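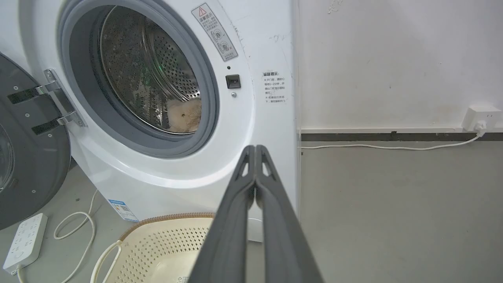
Histivholm station, laundry task - walk-round before recording
Sunday, November 24, 2024
Filled in by Naveen Grewal

1. Floor clear where the operator stands and turns
NOT YET. The power strip is lying on the gray floor to the left with its cord in loops toward the basket, and I would dearly love to see it up against a wall before anyone starts backing around with the arm. Please coil the slack too.

2. Wall outlet and plug
OK. Plug seated in the outlet, thin cable running low along the floor. Tape it down when you have a minute.

3. Washer door and hinge
OK. Opens all the way and both hinge brackets have their screws. Do be gentle, everyone - this door gets swung more in a week here than most do in a year.

4. Door seal and drum
OK to record. One fluffy beige item at the bottom of the drum, so write it on the episode sheet as the starting state.

5. Labels on the front panel
OK, leave them on. I know Dixit asked in August about peeling them off, but we have 784 episodes with them and I'd like the rest to match.

6. Gripper fingers
Closed and parallel at the start pose. Check the tips by hand for nicks, please, with the power off.

7. Basket
In front of the washer, fine for the first batch. After every 13 episodes shift it a little, so that the Proso model doesn't learn one spot by heart.

8. Emergency stop
Press it, release it, and initial here before the first episode: ____

Items 1 and 8 have to be closed before recording. Thank you all for being so patient with me and my lists!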